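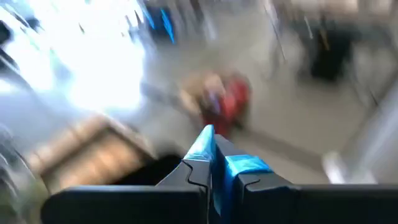
PLOLTHORPE, 5 Dec 2020

Daylight levels in the ground floor workroom

Low winter sun is reaching further into the workroom than the lighting layout allows for. The large white area at upper left looks like daylight from a window or glass wall, bright enough to lose all detail, with a pale blue-gray tint only at its edges. Similar conditions have been reported at the Horgan site, where the glazing also faces south. The notes that follow apply to both buildings.

Readings were taken at bench height with the sensor flat and facing up. With the blinds fully open and the ceiling lights off, the bench nearest the glass gave 3,201 lux at midday. The middle row gave 1,433. The back row, against the storage wall, stayed at 400 with the ceiling lights on and fell well below that with them off. The design level for the room is 400 lux on every bench, so the back row meets it and the other two exceed it whenever the sky is clear. Under overcast the difference between the front and middle rows is small.

The level alone is not the complaint. Most of the reports concern contrast: a person working at the middle row and facing the glass has a very bright surface in view and a much darker bench in front of them. Dark matte parts are the hardest to inspect under these conditions, and glossy edges pick up highlights that can be mistaken for scratches. Saturated colors hold up better. Blue marking tape, for one, remains easy to find at the front row, although its upper face can wash out to a pale cyan when it catches the light, and the sides then look a good deal darker. Anyone matching tape or label colors by eye should do it at the back row under the ceiling lights.

Three changes have been agreed. The roller blinds will be fitted with a denser fabric, ordered from Sakberg in gray. The ceiling lights will be rewired in rows parallel to the glass – at present they switch front to back, and the whole room has to be lit to serve the rear benches. The front row of benches will be turned so that the working side is at a right angle to the glass. The bench feet are adjustable and no drilling is needed, but the power drops have to move with them.

The fabric on the existing blinds was chosen in September, with the sun much higher, and was tested only on the Tumville side of the building. It is adequate there and will stay. The tubes and brackets on the other side are sound and will be reused.

Until the new fabric arrives, lower the blinds to the level of the transom between 11 and 2 on clear days and leave the lights on. Please do not tape paper or card to the glass. The adhesive was difficult to remove last winter and the sheets blocked the air inlets under the frames.

The readings will be repeated at all 26 marked bench positions after the work, with the same meter and at the same hour. Birger Amundsen has the position plan and the meter, and will take reports of glare that include the bench number, the time and the direction faced.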